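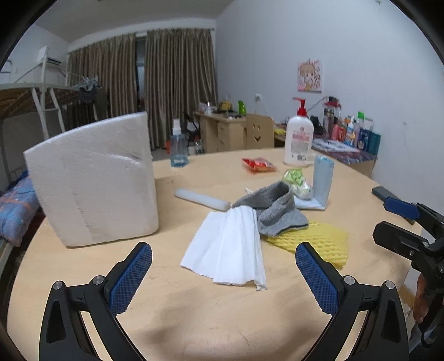
The Ruddock branch left the main line at Ukwood Junction and climbed for a little over 2 miles to the brickworks at Tulis. It closed to passengers early and to goods late, and very little of it has been written up. The retired signalman I spoke to worked the junction box for most of the branch's last years and has since been drawing up its track layout from memory, from working notices and from what remains on the ground. He explained the gradients to me with whatever was to hand. A tall white foam block with a slanting top, much like the one on the left of the table, served for the bank out of the junction. "The slope eases off before the top," he said, running a finger along it. "It was never one steady climb, whatever the diagram says."

Home | Branch lines | Signal boxes | Wagons | Links

31st July
Posted by the site editor

The junction box had 44 levers, of which a good number were spare by the time he arrived. The branch itself was worked by electric train staff as far as Tulis, where the ground frame was released by a key on the end of the staff. I asked whether a train could be shut in at the works to let another one up.

"No. There was no instrument at the top end, so once the staff had gone up, the section was occupied until it came back. If the engine was an hour sorting wagons in the yard, you had an hour with nothing else going up there. The control office didn't always grasp that."

Loads were limited by the short length of steeper track beyond the canal bridge. Empties went up with the engine leading and a brake van at the rear. Loaded wagons came down with brakes pinned at the stop board, which stood 615 yards on the works side of the bridge. He is certain of that distance, having found it in a notice, although the published track plan puts the board a good deal closer.

"The plan was drawn before the board was moved. It went further back after a runaway one January. The wagons got as far as the trap points and went into the field, which is what trap points are for. No one was hurt. The guard had jumped down by then."

I had assumed that the loop at Tulis was long enough for a full train. It was not. He gives its capacity as around 20 wagons — anything longer had to be divided before the engine could run round. The first portion was left in the loop and the second was held on the running line under the brake van, with the guard staying beside it.

"It took time, and in wet weather it took a lot of time. The rails up there were greasy with clay off the lorries at the crossing."

The crossing was at Plundix Lane, with hand-worked gates and no signals of its own. Trains stopped, the fireman opened the gates, the train drew over and the guard closed them behind it. The gates were replaced by plain open boards in the final years, although the requirement to stop remained.

On the question of locomotives he was more cautious. Tank engines were normal in his early days, and diesel shunters took over later, but he would not commit himself to classes without the train registers. Only one register from the box is known to survive. It runs to 204 pages and ends part of the way through an afternoon, with a bell signal entered and no arrival time against it.

"That isn't my handwriting," he said. "I'd have filled it in."

The junction end can still be followed on foot from the road bridge. The trackbed is clear as far as the canal, where the span has been removed but both abutments stand. Beyond that it is private land. The second part will deal with the sidings inside the works, for which he has a pencil sketch and I have two maps that disagree with it.

Contact | Copyright of the site editor | Back to top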